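Dollcombe Residents' Board > Building Services > Waste and Recycling
Thread: In-unit trash cans and liners, proposed guidance
Posted in September by Clitard_Office

The management office is preparing revised guidance on household waste for the Dollcombe apartments. Residents are invited to comment on the draft below before it is printed for the lobby.

1. Every can kept inside a unit should be lined.
2. Liners should be tied and carried to the ground floor room before 9 p.m.
3. Soft plastics, including shopping bags and food wrappers, should be kept apart from general waste.

The office handles more than 3,000 bags in a typical month. A large share of them arrive untied.

----
lenihan_row_14

I support items 1 and 2. I do not support item 3 as written. The units on our side have one living area that also serves as dining room and entry, and the refrigerator stands in it as well. A second can would have to go beside the front door, where shoes are kept, or in front of the TV cabinet. Neither is acceptable to my household.

We keep one round white can by the table, with a dark gray bag in it. It takes whatever the table produces, and in our case that is mostly wrappers and thin plastic bags.

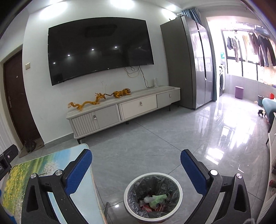
A can of that size is sufficient for two adults if it is emptied every evening. I would ask the office to permit mixed bags from units without a separate kitchen, and to do the sorting downstairs, where there is space for it.

----
Stinum_Tenant

With respect to the previous poster, sorting downstairs was tried under the former contract and was discontinued. Residents left open bags on the floor and the charge was passed on to all units. I do not wish to pay for it again.

A second can is not required. A small bag hung on the inside of a cabinet door will hold a week of wrappers. Our unit has the same floor plan and we have managed in this way for two years.

----
lenihan_row_14

The cabinet under our television is low and its door is short. A bag hung there would rest on the bottom shelf. I accept that other households may have taller furniture.

----
balcony_side_16

May I suggest the balcony? A covered bin fits beneath the laundry rail and is out of sight when the curtain is drawn.

----
Stinum_Tenant

I would advise against it. The balcony receives direct sun in the afternoon, and food wrappers will smell by evening. Clean laundry should not hang over them.

----
balcony_side_16

The wrappers may be rinsed first. Ours are, and we have received no complaints from the units on either side.

----
Clitard_Office

Thank you for these comments. The office offers the following clarifications.

Item 3 will be amended to read "where space allows." Mixed bags will be accepted from units without a separate kitchen, provided they are tied. Sorting in the ground floor room will not be reinstated.

Bins on balconies are permitted if they have a closed lid. The position of cans within a unit remains a matter for the resident.

Liners in the 16-inch size may be collected from the office between 2 and 4 p.m.

----
Stinum_Tenant

I wish my objection to the amendment to be recorded. "Where space allows" will be read by most households as "never."

----
Clitard_Office

The objection is recorded.

----
lenihan_row_14

Will the 16-inch liners fit a round can? The last supply was cut for square ones and slipped down inside as soon as anything was put in.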